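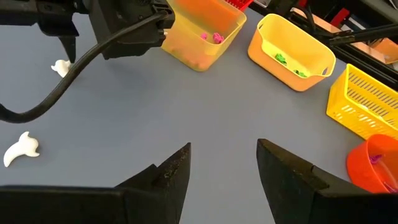 March, evening. Started on the skeletons at ten past nine and stopped at half past four, with forty minutes out for lunch. Sorting by colour, as agreed with Bram Peeters on the phone last night. He wanted them sorted by pose. I said the poses differ too little to be read quickly by tired people at a trestle table, and colour can be read from across a room. He gave way in the end, though he will bring it up again.

The stock is what was left over from the Fullstead fair, plus two cartons from Skestero that had never been opened. According to the delivery note the total is 1,460 pieces. I have not checked that and don't intend to until everything is in its own container. Counting a mixed heap is slow and you have to do it again anyway.

Method. Tip out a small quantity, spread it one layer deep, take the commonest colour off first, then the next. Whatever is left at the end is easy to see. I tried it the other way in the first hour, picking up whatever was nearest and deciding where it went, and it was much slower. The hand travels too far and the eye has to think each time. After I changed over I cleared a carton before lunch.

The grey-blue table top is better for this than the old kitchen table. Whites show up well on it and so do the pinks. Must remember for the next lot.

Containers. Yellow basket for pink, orange bin for green. There is no logic in it, they were simply the ones nearest when I started, and by the time Pao-chu Chang pointed out that the colours ought to match I had too many in to want to move them. She suggested labels. I have the Trustiner label maker but the tape ran out at Christmas, so it is masking tape and a felt pen for now. Tape to go on the long side of each container, below the rim, never on the rim itself, where it lifts as soon as the thing is carried.

White is still unsettled. The white pieces keep ending up on the table with nowhere to go. Pao-chu thinks they should have the biggest container as they will be asked for most. I would sooner wait and see how many there are.

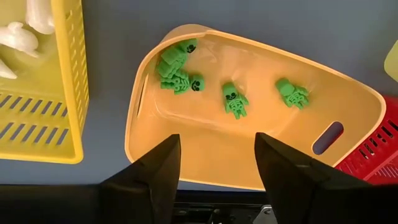
Greens in the orange bin, faces printed in black.

Notes on the pieces themselves, for Bram. The heads are rounded, with the skull face printed in black. The ribs and limbs are moulded and they catch on each other. If you grab a handful you will get two or three hooked together by the arms, and shaking does not part them. Turn one against the other and they come away. I put a dozen or so faulty prints aside from the second carton, mostly smudged teeth, and they are in an envelope in the drawer. The rest I looked at were acceptable for the price.

On the bin: it has a slot at each end for carrying, and I was worried the small ones would drop out through them. They don't, so long as it is not filled up to that level. I have set the limit at 200 to a bin, above which a second one gets started. It is also a comfortable weight to lift down from the shelf. The sides slope, so the pieces slide down to the floor of it by themselves and there is no need to level them off.

Mrs Chung rang at 3 to ask whether the bags would be ready for the school. Told her no. Bagging cannot start until the sorting is finished, and the bags themselves have not come. She wants forty, mixed colours, one of each if possible. I said one of each would depend on the whites. She asked what that meant and I explained it, at more length than she wanted, I think.

Left to do: the last half carton, the whites, a lid or a cloth for the yellow basket so that dust stays out, new tape for the Trustiner, and the count. Bram has offered to come over and do the count with me. He counts in fives and I count in tens and we have never once agreed on a total, so we had better do alternate containers and each write down our own.

Back stiff from standing. The table is a little low for me. Put it up on the blocks tomorrow before starting.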